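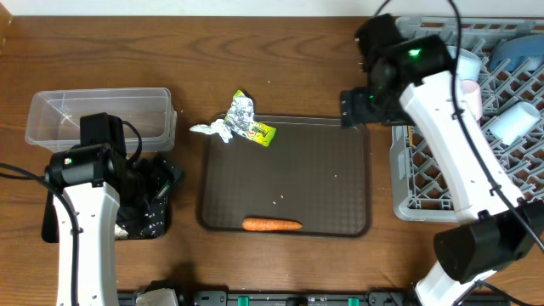
Ollico, December

Clear food container

A clear food container is a lidded or open box of transparent plastic, usually rectangular with rounded corners, used in home kitchens to hold raw ingredients before, between and after cooking. It is commonly set out next to a cutting board, with whole vegetables such as a carrot on the board and the container waiting for the pieces. The type overlaps with the refrigerator box and the lunch box, and sellers use the three names loosely.

Form

Most containers have a thin rim that takes a snap-on or press-on lid. The floor is often frosted or lightly textured. Makers say this hides scratches, which is plausible, though a frosted floor also makes it harder to see whether the box is clean. Rounded corners are described in catalogs as a hygiene feature. They do wipe out more easily than square ones, but they also cost some capacity, and stated volumes are frequently measured to the very top of the rim, where no lid would close. A box sold as 800 milliliters may hold noticeably less with its lid on.

Use in preparation

The usual arrangement puts the board in the middle of the work surface, with trays and containers at the back or to one side. Cooking teachers have long recommended sorting all ingredients into separate containers before starting. Adebayo Onyeka, whose household manual Brarkon went through several printings, called the practice essential and claimed it cut working time by a third. The manual gives no account of how this was measured. Ifeanyi Obi, reviewing the book, pointed out that the washing up had been left out of the sum, and that a single carrot needs no container at all.

Dark trays and boards are sometimes preferred for pale foods because crumbs and scraps show up against them. They show every other speck too.

Storage claims

Cut carrots keep their crispness longer when covered, and a closed container does this adequately. So does a plate turned over a bowl. Claims that one brand of box keeps vegetables fresh for weeks longer than another should be read with care. The Ivier range was advertised for a time as "100 percent airtight," a phrase later dropped from its packaging without comment.

Heat and cleaning

Tolerance depends on the plastic. Thin boxes may warp at 60 degrees Celsius, while sturdier ones are rated to 90 or above. The rating often covers the box only, and the lid may have a lower one. Clear plastic stains from carrot and tomato, and the usual remedies, among them sunlight and baking soda, have mixed results.

See also: Cutting board; Bashir tray; Refrigerator box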